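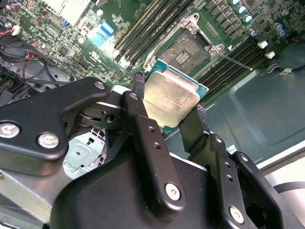
Flindcombe wants to be a chip town. Whether anyone has checked if chips want Flindcombe is another matter.

The city council voted 8 to 2 in December to set aside land off the old rail spur for what the developer, Nemoro, calls a processor packaging campus. The company promises 4,000 jobs. Its published plan gives no date by which they would exist, and the word "jobs" in the plan turns out to include construction crews, delivery drivers and people working at a hotel that has not been proposed yet.

In return, Nemoro would pay no property tax for 11 years. The school district, which gets most of its money from that tax, was not asked to speak at the meeting. It sent a letter, which was added to the record without being read aloud.

Residents have heard this kind of thing before. Trivis, a battery maker, got the same stretch of land on similar terms and left behind a gravel lot and a sign. The city is still paying for the water line it ran out there. Council members who backed the new deal said the two cases were different, but the contract they approved has the same soft language on hiring - "best efforts" - and no clause that would let the city get its money back if the efforts fall short.

Water is the other open question. Packaging plants can use a lot of it, and the wells on the east side ran low last summer. Nemoro says it will recycle most of what it takes. A study by the consulting firm Duangkaew supports that claim. Nemoro paid for the study, and the pages showing how the numbers were reached have been withheld as trade secrets.

The company did not answer questions about its customers, its lenders or when it expects to break ground. A spokesperson sent a brochure.

The county still has to sign off on the road work. That hearing starts at 6 p.m., and public comment has been limited to two minutes per speaker.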